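3.2 Collection streams and drop-off behaviour

Households in Brembridge and Naltonside got the same mailout in March, a single folded sheet with the depot hours on the back. Response was uneven. Naltonside returned 170 survey forms out of 1,000 sent, Brembridge fewer, and several of those had the postcode left blank so could not be matched to a street. We kept them in for the attitude questions only.

What people said they did with old electronics and what turned up at the depot were not the same. Most respondents said phones and chargers. By weight the depot stream was desktops, printers and old tellys, much of it from garages being cleared out before a move. Ferrand's earlier interviews in Kwok found much the same gap – people think of the drawer, not the garage. Age of item was self-reported and probably too low. Several respondents wrote "a few years" for gear that has to be older than that.

We use cookies to improve your experience on this site. By continuing to browse you accept our use of cookies. Accept | Manage preferences

Distance mattered less than expected. Households within 4 km of the depot were no likelier to have made a trip in the past year than those further out, once car access was accounted for. Opening hours came up far more. Comments along the lines of "shut when I get home from work" apeared on forms from both towns. Hokeck, the contractor, has since agreed to trial a later close.

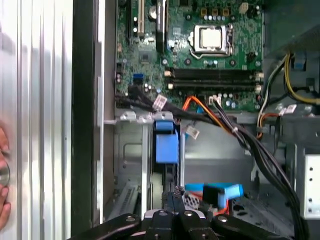 Figure 3. Desktop computer with the case open, motherboard and expansion slots visible.

Classification of the stream followed the council schedule, which has one line for "computers and peripherals" and is not much help. We split it into whole units, part units and loose boards. The split matters for price, as mixed loads go at the lowest rate in the load. Whole desktops are the awkward ones: a steel case and a board with value in it, booked as one item. A green motherboard with its expansion slots and the processor's silver heat spreader (Figure 3) is a different commodity from the metal around it, yet the schedule gives both the same code. Weights by sub-class are in Table 5, though the part unit row should be read with care, definitions shifted after the first fortnight.

Data worries were the other reason given for holding on to things. Respondents who kept an old computer at home mostly said they were not sure how to wipe it, or did not trust anyone else to. Some 10 forms mentioned photos specifically. The mailout said nothing on wiping. An obvious gap, and the revised sheet has a paragraph on it, drafted by Mireille Ferrand with the depot staff.

Limits. Self-selection in the survey, clearly – people who fill in a form about rubbish are not typical. Renters under-represented in both towns. Kerbside dumping not captured at all, so the depot weights are a floor for what leaves the house. We also had no way to seperate small business drop-offs from household ones where the driver paid cash. Section 3.3 takes up the fee question.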